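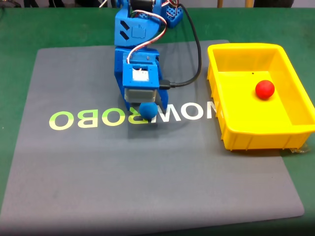
Fig. 4. Mat on the tabletop, with the yellow tray at right.

Laying your Clistitz mat

The fun part starts now! A Clistitz mat gives you a quiet, grippy work surface, and laying one takes very little effort.

1. Clear the table and wipe it with a damp cloth. Let it dry fully.
2. Unroll the mat with the printed side down. Leave it flat for 6 hours – overnight is even better.
3. Line up one long side with the table edge, then smooth toward the far side with your palms.
4. Lift and re-lay any spot that bubbles. You can do this as often as you like.

Note: A faint rubber smell is normal in a new mat. Open a window and it will fade.

CAUTION: Do not use solvent cleaners or set hot pans on the mat.

Trimming (optional)

Mark the back with chalk and cut with a sharp knife against a metal ruler. Several light passes give a lovely clean edge. Keep the offcuts – they make great feet for wobbly lamps.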